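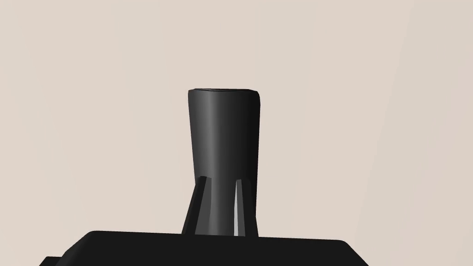

Figure 3. Rendered view of a tall, dark grey vessel with slightly tapered walls, open at the top.

4.2 Vessel shape and how people judge a fair pour

The first study (Section 3) dealt with glasses on their own. Clear sides, drink visible, easy enough. Most of the complaints gathered in the Drarkmont survey were not about glasses though. They were about cups people could not see into — flasks, beakers, the tall dark tumblers now common in cafes. So a second round.

Tall, narrow cups are known to look as if they hold more than short, wide ones of the same volume. Old finding, repeated many times, mostly with children. Less is known about what adults do when the walls slope outwards towards the rim (as in Fig. 3) and the sides give no clue to the level inside. A small taper matters more than people expect. Half the height is not half the drink. In a cup wider at the top, the last finger's width before the rim holds more than the first finger's width at the base, and customers who feel cheated by a gap at the top have in one sense a fair point.

Participants were customers of the Vaster and Irkby cafes, asked while queueing. No payment, a free refill instead. Each person gave one or more judgements on a simple question: how full would you say this is, and would you send it back? In total 1,256 people took part and gave 3,940 judgements between them. Forty of the 3,940 were dropped where the answer sheet could not be read. Nearly all of those came from Irkby, where the pencils were blunt and the counter was wet.

All cups held 300 ml to the brim. Fill was set with a kitchen scale, not by eye, after the trouble in the pilot (see Section 3.4). Staff were told the target weight but not what we were looking for. Cups were not labelled. We had meant to swap the order of the cups each morning, this was done at Vaster throughout and at Irkby only from September on. Order effects there can't be ruled out, and we report the two sites seperately for this reason.

Main result, both sites. People guessed too high for tall cups with dark sides when looking from the queue, and too low when looking straight down from above. The second effect was the stronger one. Seen from above, a dark inside wall hides the drink, coffee especially, and the gap below the rim seems deeper than it is. With milk the effect shrank. With black tea it was much the same as coffee. Sending back followed the guess and not the true fill, as in Espinoza, where the same question was put to people drinking beer.

Age made little difference. Time of day did, a bit: judgements made before 9 am were harsher at both sites. Could be hunger, could be the queue. Not tested.

One point about price. At Vaster the small and large cups differ in cost and several people answered as if the question was was the drink worth it, not how full it was. Dulce Arellano, who coded the written comments, marked these as mixed answers and they are kept in the main count but left out of Table 5. Taking them out of both does not change the direction of any result, though the gap at Vaster gets smaller.

Sloped walls and straight walls are compared next. Readers mainly after the advice for cafes can skip to Section 6.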